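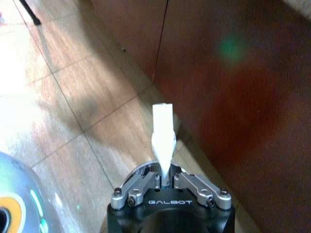
Windoneck, ground floor, update as of Oct 18, 2020. Quick one as I've got the van until teatime and still need to get to the tip. Full size pictures are in the albums, names below, ask me or Sheila for the password if yours has stopped working (it changed in April, sorry, should of said).

The big news is the floor. All tiled, back door to bottom of the stairs. Everyone keeps asking which ones we went for in the end – the large square beige ones, tan and cream with the mottled woodgrain sort of pattern. Not the grey. Neville still wants the grey. Neville can have grey in his own house.

## Album 1 – Before

Old carpet, older lino under it. The brown stuff by the back door is glue. Took a weekend and two scrapers.

The one of Wayne Bramwell holding the lino roll like a salmon is in here, by popular request.

## Album 2 – Levelling

Grey sludge, more grey sludge. Low corner by the stairs was worse than we thought, had to go back for more bags and by then the first lot was setting.

Footprint near the meter cupboard = mine. Its under a tile now.

## Album 3 – Tiles going down

Laid out dry first, boxes mixed so the pattern doesn't repeat in patches. Worth the faff. Snædís Skov did the layout on squared paper and we stuck to it apart from the doorway, where the wall turned out to be out of true by a fair bit.

Adhesive was the Skellivo in the big tubs. Goes off fast. Mix half of what you think you need.

Cuts round the pipes – don't zoom in.

## Album 4 – Grout and skirting

Sand coloured grout. Looks too dark in the first few, that's just it still being wet. Shirley Crabtree came over with sponges and did the whole of the hall end on her own while I was on the phone to the boiler people.

Skirting is the old skirting, sanded and put back. One new length behind the door, see if you can spot it, I can't any more.

## Album 5 – Furniture back in

Nygård shelves up on the left wall. Two shelves short, on order.

Table is Sheila Nuttall's mum's. Felt pads under every leg before it came through the door, and under the chairs, and please keep them on.

The sofa shots are blurry, four of us carrying and nobody free to hold a camera properly, so Wayne took them with one hand. Left them in.

## Album 6 – Bits and bobs

Door handles, light switches, sample tiles next to each other on the step in daylight. The Clostano sample is the pinkish one, looked nice in the shop, looked like ham at home.

Also the receipts, for Neville.

## Still to do

- threshold strip at the back door, the one we bought is 10 mm too short
- seal round the pipes
- second coat on the window sill
- spare tiles up to the loft, NOT on the landing where I keep stubbing my toe

Cleaning – warm water and a mop, nothing else for now. No bleach, no vinegar, no steam thing. The pattern hides crumbs very well so sweep even if it looks alright. Shoes off if its been raining.

If you took any pictures on the tiling days send them over and I'll add them, biggest size you've got please. I have hardly any of the second day – phone was dead by ten. Captions are all mine and done in a hurry so shout if I've got the wrong person.

Upstairs page to follow when theres an upstairs worth looking at.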